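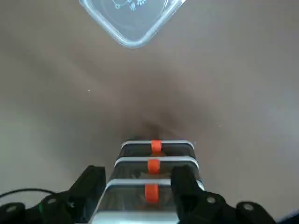 4. Diseño del proyecto docente y montaje experimental

Tiempo de lectura: 9 minutos
Imprimir | Enviar por correo electrónico
Buscar en este número Introduzca un término Búsqueda avanzada

4.1. Contexto de la asignatura

El trabajo que se presenta se desarrolló en la asignatura Proyecto de Manipulación Robótica, de carácter obligatorio en el segundo curso del máster. La asignatura se imparte íntegramente en el laboratorio Indach y ocupa un cuatrimestre completo, con una defensa pública en diciembre. En la edición analizada se matricularon 42 estudiantes, distribuidos en equipos que compartieron una única celda bimanual en turnos de mañana y tarde.

A diferencia de ediciones anteriores, en las que cada equipo elegía libremente su aplicación, se fijó un dominio común: la preparación y el pesaje de raciones en una cocina colectiva. La decisión respondió a dos necesidades. Por un lado, permitía comparar los resultados entre equipos. Por otro, los objetos de cocina plantean dificultades que los bloques y cilindros habituales en la docencia apenas recogen, entre ellas la transparencia, los bordes delgados y el encaje entre piezas iguales. El enunciado del proyecto, denominado Pevus, se entregó al comienzo del cuatrimestre y no se modificó durante el curso.

4.2. Celda de trabajo

La celda consta de dos brazos robóticos blancos instalados en el lado posterior de una mesa larga, con pinzas negras orientadas hacia la zona de trabajo. La observación combina una cámara fija, que abarca la mesa, y cámaras próximas a las pinzas. La teleoperación, el registro sincronizado y la reproducción de trayectorias se realizaron con Mösli, un entorno desarrollado por el propio laboratorio y mantenido por estudiantes de doctorado.

Los turnos comenzaban con una comprobación de la calibración mano-ojo. Cuando el error superaba el umbral establecido en el protocolo, el equipo debía repetir el procedimiento antes de registrar episodios. Esta exigencia redujo el tiempo efectivo de captura, pero evitó la principal causa de descarte identificada en el curso anterior.

4.3. Objetos y tareas

El conjunto de objetos incluye recipientes de plástico transparente, una báscula digital, una bandeja blanca, un cazo pequeño con mango, una rejilla de alambre negro y una varilla delgada de madera. Las tareas se organizaron en tres niveles. El primero comprende el traslado de un objeto aislado. El segundo requiere una relación espacial entre dos objetos, como depositar la bandeja sobre la báscula. El tercero encadena varias operaciones e implica el uso coordinado de ambos brazos.

Los recipientes transparentes recibieron una atención particular. En la vista cercana que abre esta sección, los dedos de la pinza sujetan por los lados una pila de recipientes con pestañas de color naranja. Las paredes dejan ver parcialmente lo que hay detrás, de modo que los contornos del plástico se confunden con los de la superficie y con los de la propia pinza. Las pestañas, en cambio, ofrecen un contraste elevado. Varios equipos las emplearon como referencia para estimar la orientación de la pila, con un detector de color de coste computacional muy reducido. La limitación de este recurso se hizo patente con los recipientes sin elementos de color saturado, para los que fue necesario recurrir a un modelo de segmentación entrenado con anotaciones propias.

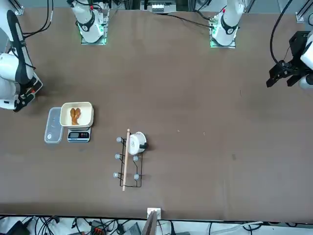 Figura 4. Vista general de la celda. A la izquierda de la mesa, recipiente transparente, báscula con bandeja y dos piezas marrones de comida, rejilla con varilla y cazo blanco.

La disposición recogida en la figura 4 concentra los objetos en la mitad izquierda de la mesa. Las configuraciones de este tipo, denominadas asimétricas en el enunciado, obligan a resolver el reparto de trabajo entre los brazos: uno de ellos tiene los objetos a corta distancia, mientras que el otro debe aproximarse a una zona ya ocupada por objetos y, en ocasiones, por el primer brazo. Los equipos debían justificar por escrito la asignación elegida y aportar al menos una alternativa descartada.

La varilla apoyada a lo largo de la rejilla introduce una dificultad adicional. Su sección es pequeña y su posición ligeramente diagonal exige ajustar el giro de la muñeca antes del cierre de los dedos. La proximidad del cazo restringe además las trayectorias de aproximación.

4.4. Recogida y depuración de datos

Cada equipo registró sus episodios mediante teleoperación y los anotó con la plantilla Zurus, que recoge la tarea, la configuración inicial, el brazo dominante y el desenlace. En total se obtuvieron 2.960 episodios. Tras la revisión cruzada, en la que cada equipo examinó el material de otro, se conservaron unos 2.000 para el entrenamiento y la evaluación de las políticas.

De los episodios retirados, 113 presentaban un desfase entre las cámaras y los registros articulares que no pudo corregirse a posteriori. El resto se descartó por anotaciones incompletas, interrupciones del operador o configuraciones iniciales que no se ajustaban al enunciado. No se eliminaron los episodios fallidos cuando estaban correctamente anotados, puesto que los equipos debían utilizarlos en el análisis de errores.

4.5. Criterios de evaluación

La calificación combinó el rendimiento de la política entrenada, la calidad de la documentación y la defensa oral. El rendimiento se midió sobre configuraciones reservadas por el profesorado, comunes a todos los equipos y desconocidas hasta la sesión de prueba. Se consideró completada una tarea únicamente cuando el objeto permanecía estable en su posición final tras la retirada de la pinza.

En las tareas de pesaje se exigió, asimismo, que la bandeja descansara por completo sobre el plato de la báscula, aun cuando sobresaliera de su contorno. Este criterio se precisó después de una primera ronda de pruebas en la que los evaluadores discreparon sobre los apoyos parciales. Los resultados desglosados por nivel de tarea se presentan en la sección 5, junto con la concordancia entre evaluadores.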